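Varkance sim notebook: head camera self-filter and drawer approach

Monday, April 18, 2022

Picking up from the last entry. The mask that removes the robot's own body from the head depth cloud was still letting points through along the top of the torso, and the planner was treating them as an obstacle 8 cm in front of the chest. Base moves in the bedroom scene were refused before they began. I had put this down to the inflation radius. It was the mesh. The collision model for the torso is a convex hull from the old export, and the visual model has a curve the hull does not follow, so a strip of white body renders outside the mask.

Swapped in the visual mesh for masking only and left the hull for collision checking. Re-rendered from the head with the left arm forward and the gripper up, the pose that gave most of the stray points.
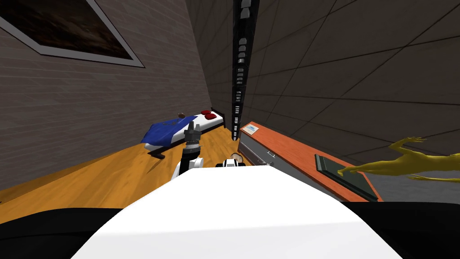

Page last changed: 18/04/22 16:52 by dxu (revision 8)

Stray points after the swap: none on the torso, a few at the shoulders. Before the swap the same pose gave 1,710. The shoulder points come and go with the pan joint and I think they are a timing fault: the mask is drawn from the joint state at publish time and the depth image is stamped at render time. At the current pan speed that is enough to shift the shoulder edge by a pixel or two. Dehua Xu wants the mask rendered in the same pass as the depth, and that is the proper fix, but it means touching the Raltetik bridge and I would sooner do it after the branch is merged. For now I dilate the mask by two pixels and lose a thin band of floor along the shoulder line. Navside does not need that band, as the base laser covers it.

Left the arms in the mask at all times. There was a switch to drop them when the planner wanted to see arm points for contact checks. Nothing calls it. Removed.

Second job, the drawer approach. The wrist camera run starts with the fingers open and the palm pointing down over the table, and the handle detector has to give a line (two end points and a normal) before the arm is allowed over the edge. The detector was returning the strip along the table edge as the handle in a fair share of starts. Both are long, thin and parallel, so a line fit alone will not separate them. It also liked the white line on the table top, with a lower score.

Changes:
– candidates must have depth behind them on one side at least as far as the finger length
– both ends of the crossbar must be inside the image, with a margin of 8 pixels
– candidates longer than the handle template by more than half are dropped

The third rule does most of the work. The edge strip and the white line both run out of the image, so they fail on the second rule as well, but only while the camera is close. From further back the table ends come into view and the length check is what saves it.
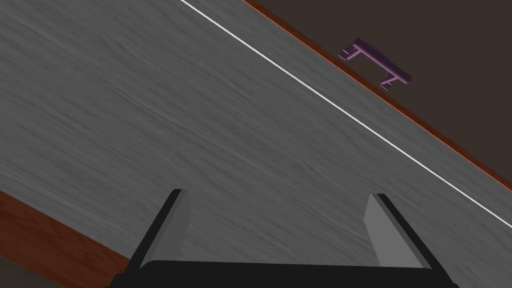 Ran 40 starts with the three rules on, random wrist yaw, same table. Correct line in all but three. The three failures are the same failure: yaw near the limit, one post hidden behind the left finger, and the fit takes the other post as an end point. The finger mask is blanked, so the detector sees a gap and stops there. Could bridge gaps of known finger width. Could also open the yaw limit so the start is never that bad. Dehua prefers the second, I prefer the first, and the second is one line in a config file, so it will be the second.

Normal estimate is still poor. It flips sign when the dark area past the edge has no usable depth. I have forced it to point away from the table plane and put a warning in the log when the forced and measured signs differ.

Dai (the task planner) now takes the handle line directly and no longer asks for a pose. The old pose message is still published for the replay tool. Do not delete it yet – the August logs will not load without it.

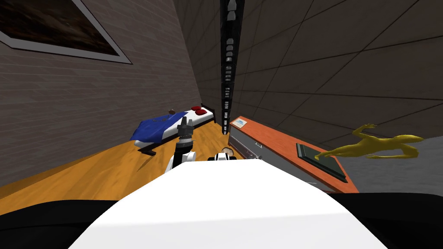 Occupancy from the head is the remaining item. The grid is 64 cells a side and that is coarse for counter tops: anything thin merges with the surface under it and anything with a limb in the air becomes a solid block down to the counter. The yellow figure lying across the tray is the worst case in this room, with one arm raised, and the column fill closes off all the space under that arm. A reach planned past it goes high over the top when there is a perfectly good path lower down. Tried a finer grid over the counter only, same outer bounds, two levels. Memory is fine. Update time is not, as the fine block is rebuilt each time the head pans, even when the points in it have not changed.

The blanket gives trouble of a different sort. Its overhang is read as a wall down to the floor, and for the base that is the right answer. For the arm it is too cautious but I will leave it.

To do:
– cache the fine block and invalidate by point hash
– mask and depth in one pass (after merge, Raltetik bridge)
– yaw limit, then repeat the 40 starts with the same seeds
– check whether the collision hull should be re-exported too, the planner margin at the chest looks thin
– shoulder dilation: put the value in the config, it is hard coded in two places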